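I'm looking for a part-time helper for Morkora, the little newsletter and recipe swap I run out of my apartment in Skirkia. It started as a way to share my grandmother's jam notes and now goes out to some 4,000 people, so I can't keep up by myself anymore!

The job is mostly reading. Folks mail in recipes (a lot of them handwritten, a few nearly impossible to make out) and you'd type them up, fix the spelling and write back with questions when somebody forgets to say how much sugar. You'd also cook 2 recipes a month at home — I pay for groceries — and tell me how it went, even if it was a flop.
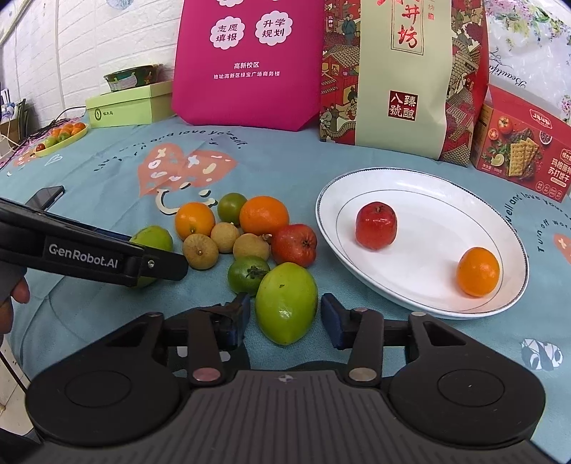 "Turn off worry," says the tablecloth.

Hours are loose. Figure on 3 mornings a week, usually starting at nine, and we go over everything together at my place near the Rashti bus stop. The pay is 800 a month to begin with, and we'll talk again in October once the Plorkeo cookbook is off to the printer.

You don't need a degree or kitchen training. I do need someone who can spell, likes old people's handwriting and is okay with cats (mine sits on the mail). A second language would be a big plus.

To apply, send me a short note about yourself and one recipe you make without looking it up. Please skip the résumé — I'd much rather read the recipe.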